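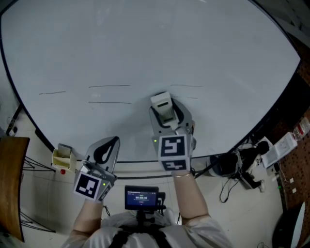

Marker lines on a big white oval table.

Search this site: type a word Go
Print this page | E-mail to a friend
Last updated: July

Why does marker wipe off a table (and when doesn't it)?

I love drawing on tables. There, I said it! When I was 7 I drew a whole zoo on my grandmother's kitchen table, and I spent the rest of that Thursday scrubbing giraffes. The legs came off. The spots didn't. I've wondered about it ever since, so let's find out what's going on between the ink and the table.

First, look at the lines up top. They're thin and dark, and the table under them is pale and smooth. Smooth is a big deal in this story.

What's in a marker?

Marker ink is a mix. There's the color, there's a liquid that carries the color out of the pen (in whiteboard markers that's often a kind of alcohol, and it's where the smell comes from), and there's a third ingredient that decides how the color behaves once the liquid dries up and floats off into the air.

In a permanent marker, the third ingredient is a sort of glue. When the liquid is gone, the glue grabs the table and holds the color down tight. In a whiteboard marker it's something slippery, a bit like oil. The color dries into a thin skin that sits on top and hardly holds on at all. Rub it and off it comes, in little dark crumbs that get all over your sleeve. (Mine, anyway.)

Why smooth matters

Run your finger over a dinner plate. Now run it over a brick. Feel the difference? A brick is full of bumps and tiny holes, and wet ink runs down into those holes and dries there, where your cloth can't reach. Paper does the same thing, with all its little fibers soaking up the ink. A shiny plate has hardly anywhere for the ink to hide.

Old tables can be sneaky. They look smooth, but years of forks and homework have left tiny scratches, and ink loves a scratch. I bet that's what happened to my giraffe spots!

Try it: the swimming stick man

My friend Kanokwan Sombatkul showed me this one and I've made everybody I know watch it. Ask a grown-up first.

You need a whiteboard marker, a shiny china plate and a cup of water that's a little warm.

1. Draw a small stick man on the dry plate. Make sure all his parts are joined up, or his head will go off without him.
2. Let him dry. I count to 14.
3. Pour the water in very slowly, next to him, so it creeps under his feet.

With luck he peels up off the plate and floats around! The slippery ink lets go, and the water slides in underneath and lifts him. If he won't budge, tip the plate gently from side to side, or start again with thicker lines. Give the plate a good wash with soap before anyone eats off it.

Before you draw on any table

Ask whose table it is. Then read the side of the pen, all of it. Then make one teeny dot somewhere hidden, let it dry, and see if a cloth takes it away. If the dot stays, get some paper.

Noboru Kinoshita wrote in to ask if chalk works the same way. Nope, chalk is dry powder and it needs a rough board to rub against, so I'm saving that for its own page.

Print this page | E-mail to a friend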